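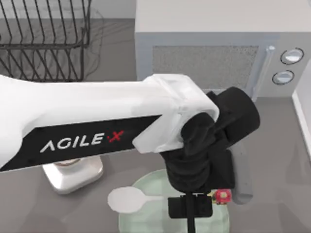

*A green plate on a gray countertop, with a microwave nearby.*

**Nudetti bakery moves its holiday yule log sale to Sunday**

Nudetti, the bakery on the corner across from the old feed store, will sell its holiday yule logs on a Sunday this year instead of spreading pickup over the whole week. Doors open at 8 a.m. and the sale runs until the cakes are gone. The bakery is making 203 of them, its largest batch so far.

Three flavors are on the list. The first is the chocolate log the shop has made since it opened, a plain cocoa sponge rolled with whipped cream and covered in dark ganache. The second is chestnut, with a brown butter frosting. The third is new and was picked by customers in October: a ginger sponge with orange curd and a cream cheese filling. It got 44 percent of the votes on the cards left at the counter, ahead of peppermint and coffee.

Each log serves eight to ten people and costs $40. A half log will be sold for $22 in chocolate only. Boxes are included. The meringue mushrooms are sold separately in bags of six, and they should go on the cake shortly before serving. They soften if they sit in the refrigerator overnight.

The change of day follows a crowded pickup week last December, when the line reached the parking lot on two mornings and regular bread customers had trouble getting in. There will be no bread or rolls on the day of the sale. The bakery says normal hours return the next morning.

Orders can be placed at the counter or by phone through the Friday before. A deposit of $10 holds a cake until noon. After that, any log not picked up goes back on the shelf for walk-in customers, and the deposit is not returned. About half the batch is being kept for people who don't order ahead, with a limit of two per household.

Cocoa for the cakes comes from Birero, a small importer that also supplies the shop's brownies. Butter and cream are from De Graaf, the dairy west of town. The bakery said the price of cocoa was the main reason the chocolate log went up by $4 from last year. The chestnut log is the same price as before.

None of the three is made without wheat, eggs or dairy. The chestnut and ginger logs are made on the same tables as the shop's almond pastries, and customers with nut allergies are asked to speak to the counter staff before ordering. An egg-free spice loaf will be on sale the same day for $14.

The logs keep for three days in the refrigerator, loosely covered. For the best texture, the bakery suggests taking them out 30 minutes before cutting and using a long knife dipped in hot water and wiped between slices. The chocolate log can also be frozen for up to a month. The ginger one should not be frozen, as the curd tends to separate when it thaws.

Cloven, the coffee stand next door, will open early for the sale and plans to serve spiced cider and hot chocolate along with its regular menu. It will take cash and cards. The bakery will also take both, though gift certificates can't be used toward the logs.

Parking is free on the street all day and in the lot behind the building until 2 p.m. The side entrance will be for people picking up orders, and the front door will be for everyone else. Customers who need a cake brought out to the car can call the shop when they arrive.

The bakery's cookie boxes are not part of the sale. They go on the shelf the following week, in the usual two sizes.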